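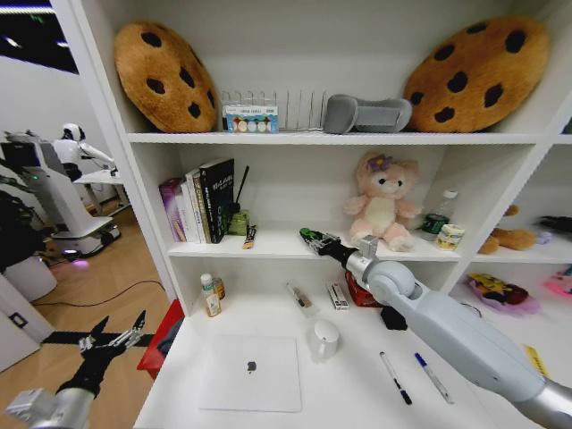 Where Do the Books Go? Storage and Clutter in Shared Student Housing
Final report, Intro to Housing Studies

1. What we wanted to find out

Small apartments, lots of stuff. Our group looked at how students in shared apartments decide what gets kept out in the open, what gets put away and what gets tossed. Started as a project about furniture prices but the price data was a mess so we switched in week two. The final question was: does more shelf space mean less clutter, or does it just mean more things on shelves?

We had a guess going in. We figured students with more shelving would have clearer floors and desks. This is only partly what we found.

2. Where

Two buildings. Claner Hall is the older one, big rooms, almost no built-in storage, one shallow closet per bedroom. Sasby Court is newer, rooms are narrower but every bedroom comes with a closet and a shelf over the bed. Both are a short walk from campus and rent is close enough that we didn't treat it as a factor. Maybe we should have.

3. Method

We visited six apartments, all during May. Same routine each time: short interview with whoever was home, then a floor sketch, then a storage sheet. The sheet had a line for every surface in the shared room and bedrooms (shelf, desk, windowsill, top of fridge etc.) and for each one we wrote down what type of thing was mostly on it. Types were: study, kitchen, clothes, comfort/decoration, bathroom, other.

Interviews took roughly 4 songs worth of time, as one of us put it. Short. People were busy with finals and so were we.

We asked everybody the same core questions. What did you bring when you moved in. What did you buy after. What do you never use but still keep. Where do you put things when you don't know where to put them. That last one got the best answers by far and we wish we'd asked it first.

4. Results

Mixed shelves are normal. Almost no one kept a shelf for only one type of thing. Textbooks next to cereal, a blender beside a stack of sweaters. When we asked why, the usual answer was that the shelf was there and it was empty. People don't plan it, they fill the nearest gap and then it stays. One resident at Claner said she had been meaning to move a rice cooker since October.

Books lose. We expected books to take up the most shelf space and they didn't. Most readings are online now, so books were usually a short row at one end and the rest of the shelf had gone to other stuff. The books people did keep were either for their major or were gifts.

Comfort items go high. Pillows, blankets, stuffed animals, things from home. These ended up on top shelves a lot because they're light and nobody worries about them falling. Residents were attached to these more than anything else on the sheet. When we asked what they would get rid of last, comfort things beat electronics in both buildings, which suprised us.

Kitchen overflow. Big problem at Claner, where four roommates share two cabinets. Pots under beds, mugs in closets. At Sasby the kitchens are bigger and there was less of this, but still some.

More shelves did not equal clear desks. The Sasby apartments had more storage and the bedroom floors were definitely better. Desks were about the same in both buildings — messy. Seems like the desk fills up no matter what because it's the thing you walk past when you come in.

5. Reading

The main source we used was the Mwakyusa handout from week three, on "drop zones," meaning the first flat surface inside a door. It fit what we saw at the desks really well. We also used the Dududero tenant guide, mostly the section on adding shelves without drilling. Tension poles, over-door racks, freestanding units. Freestanding was the most common by a lot in Claner since the lease there doesn't allow holes in the walls.

6. Problems

Small sample. We know. Also people cleaned before we came, at least two told us so, and probably others did and didn't say. Next time we'd ask to come on a Thursday evening with less warning. Our "other" category got way too big, should of split out sports gear and electronics. And the first two storage sheets were filled in differently from the rest before we agreed on what "mostly" meant.

7. What we'd recommend

For Claner: a lockable pantry shelf for each resident, in the hallway if the kitchen won't fit it. For Sasby: nothing structural, maybe hooks by the door so bags don't land on the desk. For both buildings, a swap table at the end of the year. Every apartment had at least one thing they wanted gone and felt bad throwing out.

Storage sheets and floor sketches are in the appendix. The sketch for the last Claner apartment is missing the bathroom — we ran out of time.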